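Kundero keeps track of library books, tools, casserole dishes and anything else you have lent to people who mean to give it back. It is one Python script and one text file, and it has been in daily use since December, mostly by me.

## Install

Copy `kundero.py` somewhere on your path. It needs Python 3.8 and a tolerance for other people's variable names. An older version called Skorken is still in `attic/`. Please leave it there.

## Use

```
kundero lend "post hole digger" Thibodeaux 43
kundero late
kundero back "post hole digger"
```

The number is how many days you are prepared to be patient. After that the item shows up under `late`, and it stays there until it comes home or you run `kundero mourn`, which moves it to a separate list and stops bringing it up. 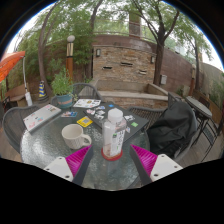

Item names can be up to 80 characters. Longer ones are chopped without warning, so put the noun first. I have an entry reading "the good one with the red handle that used to belong to my uncle and should never be lent to" and I have no idea what it was.

## Known problems

- Two people with the same first name are treated as one unreliable person.
- Past 300 entries, `late` gets slow. Consider lending less.
- Dates from Surby exports come in with day and month swapped. Fix them by hand, or wait for a month when it doesn't matter.
- `mourn` has no undo.

## Contributing

Patches welcome, reminders by text message not. Lyle Dvorak wrote the date parser and may be asked about it, gently. He also has my ladder.

License: MIT. Last touched 6 Sep 2022.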